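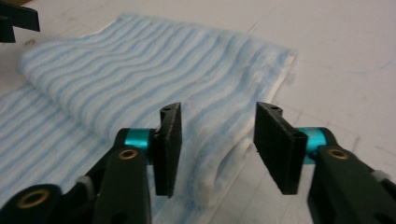
Can a robot learn to fold laundry from people who have never touched the robot? Mostly it can, provided the person and the robot use the same pair of fingers and the same view of the cloth.

Ollthorpe, November — for immediate release

Drostia has published the first results from its towel folding study, carried out at the company's workshop in Ollthorpe with software partner Zemico. The study asked whether a folding skill taught with a hand-held gripper could be passed to a fixed arm without any extra teaching on the arm itself.

Short version: it could. 719 folds recorded by hand. 600 used for training, the rest kept back for checking. Then 200 trials on the arm with towels the system had not met before.

Of those 200 trials, all but 14 ended in a fold that passed the flatness and edge check. The pass mark was set before the trials began and was not changed afterwards.

How it was done

The person doing the teaching holds a two-fingered gripper tool with a camera on it and folds the towel the way they would at home. One fold, put down, next towel. No screens to watch and no joystick. The camera sees the cloth and the fingers, and the software learns to match the two — where the fingers are, what the cloth looks like, what the hand did next.

The arm then carries the same fingers and a camera in the same position. From its side the work looks much the same as it did to the person's tool, which is the whole point of the method.

Cloth is hard for robots. A box stays a box when you pick it up. A towel sags, twists, slides off itself, and no two folds start from quite the same heap. Thick towelling has its own problem, as a folded edge and a hem can look very alike from close up. Early versions of the model would grab the fold and open it up again.

The fix was a method the team calls Zinchenko sampling, named after the workshop bench where it was first tried. Instead of treating every moment of a recording the same, the training gives more weight to the moments just before the fingers close. Those are the moments that decide whether one layer is picked up or two. Without it the same recordings gave a model that moved nicely and gripped badly.

What went wrong

Most of the failed trials were double grips, where both layers came up together. A few were slips, where the cloth left the fingers part way over. One was a towel pushed off the side of the table. All are listed in the report, with the recordings.

Very thin cloth was not tested. Neither were fitted sheets, and the team does not wish to be asked about fitted sheets yet. Shirts were tried for a morning and put aside, the results are not included in the figures above.

Patterned towels did a little better than plain ones. The researchers think stripes help the model follow the way the cloth bends, but the study was not set up to test this and they make no claim on it.

Drostia said in a statement: "We wanted teaching to be something you can do standing at a table for an afternoon. The people who made these recordings know towels. Most had never used a robot and did not need too."

Zemico said: "The result we care about is the transfer. The arm had no practice of its own. It worked from the hand recordings and nothing else, and that makes adding a new item far cheaper than it was."

What comes next

A second round of recordings is under way, covering bath sheets and tea towels. The teams also want to know how few recordings are needed — 600 was a choice made early on and may well be more than the job calls for. A smaller set is being tried now.

Speed is the other matter. The arm is slower than a person, by a good margin, and pauses before each grip. Drostia does not plan to offer the system to laundries until the pause is dealt with. No price or launch date has been set.

Open workshop

The Ollthorpe workshop will be open to press and trade visitors on Saturday from 10am. The arm will be running through the morning and visitors can have a go with the hand-held tool. Parking is limitted, please use the lower yard. Tea provided.

The full report, the list of failed trials and a set of recordings can be had on request from the Drostia press desk. Please say which outlet you are writing for.

Notes for editors

Drostia designs gripping tools for soft goods and is based in Ollthorpe. Zemico writes training software for robot arms. The study was paid for jointly by the two firms.

A fold counted as a pass if the towel lay flat and its edges met within the limit given in the report. Each trial was one attempt, no retries.

ENDS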